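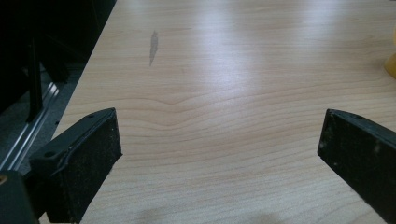

Page 26

Home | Guides | Tables | Finishes | Contact

Section 7: Oiling your Loltero table

Okay, you've got the legs on and the thing stands level (if it rocks, go back to Section 6, I'll wait). Now we oil it! I love this part, and I've done it on every table I've owned, so I'll tell you how I go about it.

1. Wipe the top with a barely damp cloth and let it dry overnight.

2. Sand lightly by hand, always along the grain. Where the grain swings up into a curve, don't chase it, just keep going straight across. I use 240 grit and stop there.

3. Vacuum, then wipe again. Dust gets everywhere, so do the edges too.

4. Shake the can of Prellero oil and pour out a puddle the size of a cookie. Spread it thin with a lint-free rag - thinner than you think!

5. Wait around 9 minutes, then buff off whatever is still sitting on top.

6. Leave it until the next day and do a second coat.

CAUTION: Oily rags can catch fire on their own. Lay them flat outside to dry, or drop them in a metal can of water with a lid. Please don't ball them up in the trash.

Note: April is when I redo mine, windows wide open. Pale tops go a little more golden after oiling, so try a patch underneath first if you're fussy about color (I am).

If you bought the Belmonte bench as well, the steps are the same, but one coat is plenty.

Erlinda Abella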